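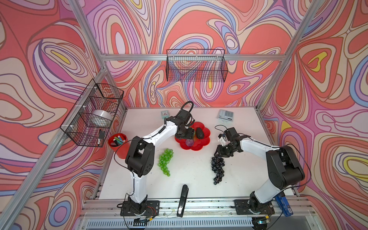
Echevarría has the red plate back. The kitchen shop on the harbor side of Skallemar ran out in spring, and the waiting list got long enough that the people at the register stopped taking names. New delivery came in early October, and they went out on the shelves the same morning. It's the flower-shaped one, red all over, and it looks good with something dark on it – an avocado does the job, with purple grapes close by on a white tabletop and all that wavy coral and lavender wallpaper behind. Same price as before. Limit of six per customer for now.

The numbers, as given out by the shop: 3,857 plates sold since the shape was first stocked, 544 in the new delivery. More on order, no date yet. The shop says it would sooner say nothing than give a date and be wrong again, which happened twice over the summer and led to some cross emails.

Red only this time. The yellow one and the green one are gone for good. Anybody still holding a voucher for yellow can swap it for red or get the money back, bring the voucher and the original reciept. Vouchers bought at the winter market count too, even the ones without a stamp.

There was a question going round about the dishwasher. Top rack is fine, the shop says, bottom rack has chipped a few. Microwave, no.

Paper next. Trukard is clearing out its wallpaper room on the upper floor of the same building, and swirly patterns are a big part of it. Marbled bands, ovals inside ovals, pinks and purples with pale blue and a bit of yellow. A lot of people remember the loud papers from the old cafe downstairs and have been asking. The stock list had 2,969 rolls on it when the sale opened, all patterns together, and it was already shorter by closing time. Rolls are sold as they are, no returns on opened ones. Check the batch number on every roll before paying! Two batches of the pink do not match and side by side it shows. Odd rolls are in the bins near the stairs, good for lining drawers or doing one small wall. Sample cuts are free, one per pattern, ask at the table.

Paste and brushes are not in the sale. The hardware store across the street has both.

Dirkilo, two doors down, still has black wire mesh baskets, the kind that hang on a wall or a rail. Small and medium, large is sold out. Hooks are extra. Zip ties do fine if you have them lying around, and come off with scissors when you change your mind. People are buying them for markers, tape and other stuff that ends up all over the kitchen counter. The medium takes a roll of packing tape lying flat, the small one doesnt.

All three places open at 10 through the end of October, Echevarría closes an hour before the others. Parking behind the building is half shut for the drain work so come on foot or use the lot by the ferry. Wallpaper buyers with more than a few rolls can load at the side door – ring the bell and wait, it takes a minute. Cards accepted everywhere except at the Trukard table, cash only up there.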